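2022-05-04 作業ノート 円筒と袋の件

朝から棚の下段を出す。去年の見本がまだ奥に詰まってた。Radu向けの分とSkorumora向けの分が混ざっていて、ラベルが半分はがれてる。はがれたラベルは捨てずに封筒へ。照合はあとで。

今日やること
・円筒の外観、継ぎ目の確認
・印刷袋の柄の色見
・クリップの当たり具合
・台帳の書き直し(3月からの持ち越し)

円筒。ベージュの大きいほう。紙っぽい肌で、近くで見ると薄くムラがある。前の担当のメモには「汚れ」と書いてあったが、汚れじゃなくて地の模様だと思う。濡れ布巾でこするなと何度も書いてあるのはそのせいか。乾いた布だけにする。
縦に細い線が一本。継ぎ目か、巻き終わりの端か、まだ判断つかず。爪でひっかくと跡が残りそうなのでやめた。触るなら指の腹で。

置き場は木の床。台の上だと高くて、のぞき込む側の首がつらい。午前は窓からの日がまともに入って、明るい所と影の所で同じ紙が別の色に見える。色の判定は日が動いてからに変更。形と継ぎ目だけ先にやる。

長さは前回の記録をそのまま転記、2,572。単位が書いてない。台帳の前後を見るに整理番号の可能性もあり、だとすると長さの欄に書いた人がいる。Avramさんに聞く。

床に直に置くと底の縁がすれるので、次から薄い紙を敷く。白い紙だと反射して余計に見づらい、茶色のやつで。
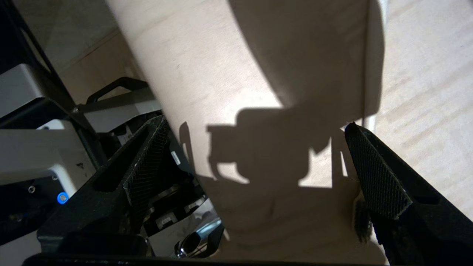 Flurina Kofler:継ぎ目は毎回同じ側を向けて置いてほしいです。前回の記録だと向きが書いてなくて、縁のへこみが継ぎ目の右なのか左なのか、読み返しても分かりませんでした。あと、日なたに置きっぱなしはやめませんか。紙ものは片側だけ焼けるので。

了解。向きの欄を台帳に足す。手元から見て継ぎ目が右、で統一。へこみは継ぎ目からの距離も書く。日なたの件もそのとおりで、昼休みに入る前に必ず奥へ戻すことにする。当番の紙に書いた。焼けの比較用に、端切れを窓際に貼って一枚だけ残してある。はがさないように。裏に開始日あり。

円筒の中に詰め物をするかどうかは保留。前にやったときは丸めた新聞紙で、インクが内側に移って困った。無地の更紙があれば使う。倉庫に頼んである。返事まだ。

ふたの在庫、11。合うやつと合わないやつが一緒の箱に入ってたので分けた。合わないほうは5。残りは合う、はず。きつめのが混じってるが、押し込むと口が割れるから無理にやらない。回しながら入れる。合わない分はPrullineの古い型用かもしれないが、本体がもうないので確かめられず。箱の横に「不明」と大きく書いた。

昼、Bucurさんが来て立ち話。円筒は全部立てて保管したいとのこと。寝かせると転がるし、重ねると下がつぶれる。言いたいことは分かるけど、立てると棚の高さが足りない。棚板を一段抜けば入る。抜いた板の置き場がない。堂々めぐりで終わり。来週もう一回話す。

午後は袋。机を拭いてから。明るい色の木の天板は粉が落ちても見えにくいので、見えなくても拭くこと。

袋の柄は、黒と濃い青緑がしぶきみたいに散るやつ。白地。色見本と並べると、青緑のほうは見本より少し沈んで見える。ただし照明の下と窓際で差が出るので、両方で見て両方書く。黒のほうは問題なし、つぶれもない。細かいしずくの粒は、つぶれやすいところなので端まで追って見た。
いちご風の絵は、好き嫌いが分かれる。白い点々は残っててほしい。上のヒダが扇みたいに開いてるところ、Ahonenさんは貝に見えると言っていた。自分は葉のつもりで見ていたので、言われてからは貝にしか見えない。困る。意匠の人に戻す意見としては「へたに見えにくいとの声あり」とだけ書いておく。

クリップ。半透明の白で、丸い穴のある小さいやつ。袋の縁を挟む。穴の側を外に向けると札を通すのに楽。留める位置は右寄りで試した。真ん中だと絵にかぶる。右寄りだと下が少しふくらんで垂れるが、見た目はそんなに悪くない。
透明のシワシワした帯のところ、合わせ目なのかチャックなのか、仕様書の写しには両方の言葉が出てくる。用語をそろえないと問い合わせのたびに話がずれる。とりあえずこのノートでは「透明の帯」と書く。帯の上にクリップをかけるか、帯を外してかけるかで持ちが変わるかどうか、まだ見てない。

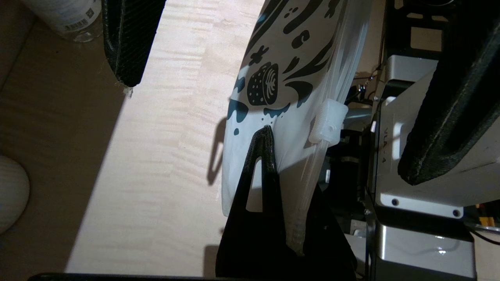
Sekidau 包装資材班|共有ノート

袋のつづき。吊った状態で見たいという話が前から出ていた。平置きだと柄がきれいに見えるのは当たり前で、店ではたいてい斜めになったり、たるんだりする。斜めにすると、しぶきの流れが下に向かって見えて、平置きのときより動きがある。下のほうの青緑の塊は、ふくらむと大きく感じる。縮めるかどうかは意匠側の判断。こちらからは寸法だけ渡す。

シワの話。透明の帯のあたりはシワが寄るので、そこに文字を置く案には反対と書いておく。McKinnonさんも同意見。読む人が袋を引っ張って伸ばさないと読めない表示は、表示として弱い。裏面の下寄りに移す案を出してもらう。

開け閉めの試験はまだ始めてない。最大2,000回まで、と計画書にはあるが、一日で終わる量ではないので何日かに割る。回数の記録は正の字で。途中で人が替わるときは必ず時刻と名前。前に数が飛んで全部やり直しになった。あれは二度とやりたくない。
見る項目は、縁の白化、クリップの爪の開き、印刷のこすれ。こすれは黒がいちばん目立つので黒から見る。白い紙を当てて色が移るかも見る。

袋の保管は、円筒の中に丸めて入れるのはどうかとKoflerさん。場所は節約できる。ただ巻きぐせがつくと色見のときにまた伸ばす手間が。試しに何枚かだけやってみて、明日開いて確かめる。巻くときは柄を外側に。内側にすると黒どうしがすれるかも知れないい。

台帳は途中まで。円筒の欄は書けた、袋の欄は見本番号が抜けてる。封筒に入れたラベルと突き合わせれば半分は埋まるはず。残りはRaduに問い合わせ。文面はAvramさんが下書き、自分が直す。

忘れ物メモ
・更紙の返事を催促
・茶色い敷き紙、残りわずか。注文
・クリップの予備、引き出しの二段目に移動した。ラベル貼りかえ末(未)
・棚板の件、寸法を測ってから話す
・2,572が何なのか聞く

片付け。円筒は奥へ、継ぎ目は右。袋は平らにして厚紙で挟んだ、丸めた分だけ別。机拭いた。床の紙くずはまだ。鍵はBucurさんに渡した。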